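Grelville Ledger, the small-firm cash flow package, reviewed by Adeel Yousafzai

I ran our wholesale accounts through Grelville from July, mostly to learn how late our customers pay. Very, apparently. Setup took 22 minutes and one argument with the bank feed.

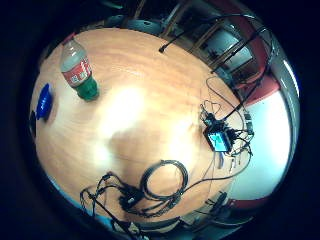 Bottle on a round table.

The forecast screen is the good bit. It looks 12 weeks ahead and turns red with what I can only call relish. Debt chasing is feebler — four stock letters, all grovelling.
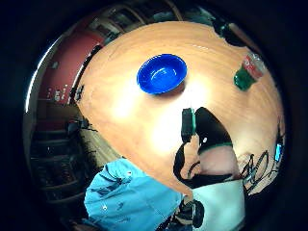

Issue 7

VAT returns went through first time. Loan tracking is another matter: it muddled our Skerley overdraft with the van finance, twice, and support suggested I rename the van.

Worth having if you owe little.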